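Chapter 4
Entryways and Shoe Storage

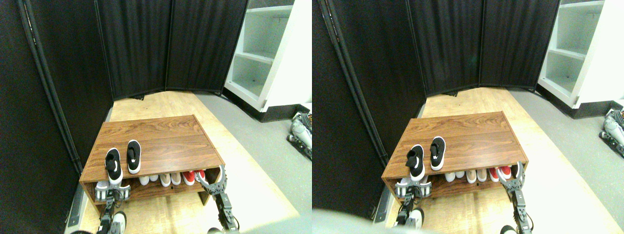

Figure 4.1 A low bench with an open shoe compartment. One pair of black sneakers is on the top; four more pairs are in the row underneath.

The entryway is often the smallest part of a home, and it gets heavy use. People come in with bags, coats, mail, and whatever is on the soles of their shoes. A household planner has to fit storage into this space and still leave room to open the door and walk through.

Chapter 3 dealt with closets, where most items stay put for weeks at a time. Shoes are different. The same pair may be taken out and put back several times in one day, so the storage has to be easy to reach. A shelf with a door in front looks neater, but many people will leave their shoes on the floor before they will open it.

The bench in Figure 4.1 is a common answer. It gives a flat top for sitting or for setting things down, and an open row below for shoes. The row holds one layer only, so each pair can be pulled out without moving another. The drawback is capacity. A family of four can fill a bench of this size quickly, and the extra pairs end up on top - where someone was supposed to sit.

In the Skitville case study, which runs through this chapter, you will follow one apartment building with 100 units. Each unit has an entry closet, but the residents' survey shows that most shoes are kept outside it. You will work out how much bench, rack, and shelf space a typical unit needs.

Section 4.1 covers measuring. You will learn to measure shoes by the pair, since a pair of winter boots may take up 2 spaces on a shelf. Section 4.2 compares open benches, tilted racks, and closed cabinets. Section 4.3 looks at floor coverings and mats, and Section 4.4 at daily and seasonal routines.

Terms to know
entry zone
open compartment
pair width
seasonal rotation
overflow

Before you begin
Make a sketch of the entryway where you live. Mark the door swing, the light switch, and every place where shoes are kept now. Keep the sketch - you will need it for the exercise at the end of Section 4.2.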